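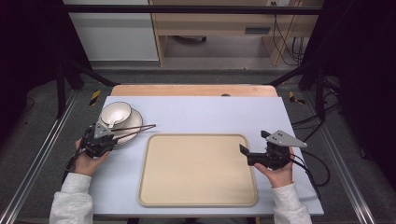

I have been trying to get better at writing letters this year, real ones, on paper, with a stamp, and I want to tell you how it's going because it has turned into such a nice part of my week. My rule is one letter every Tuesday before work. Somewhere in there a cup gets involved, a white one on its saucer with the little spoon in or against it, and a big beige tray with nothing on it, which I love, because an empty tray is just the right size for paper, envelopes and the stamps I'm always losing.

So far I've mailed 13 letters and gotten two back, and I'm thrilled with two! One was from my old neighbor in Flestetia, four pages, both sides, mostly about her tomatoes and a long disagreement with the water company. I read it standing up in the hallway with my coat still on.

The hard part is the first line. I used to start with "sorry it's been so long" every single time and it made the whole letter sound like a bill I was late on. Now I start with whatever is going on outside the window - a truck, the rain, somebody's dog - and the rest sort of follows along behind.

Paper question, since a few of you asked: I use the plain Loltico pad, the unlined one. The fancy Devance sheets are gorgeous but my pen skips on them and I get so careful that I end up saying nothing at all.

I also found a shoebox of letters my grandmother kept, almost 66 of them, and half are about the weather and what they had for supper. I could read them all day. So please don't worry about having news!

If you want to try it, pick somebody who'd never expect it and keep it to one page. My next one is going to my old piano teacher, if I can find her address (I think she moved in March)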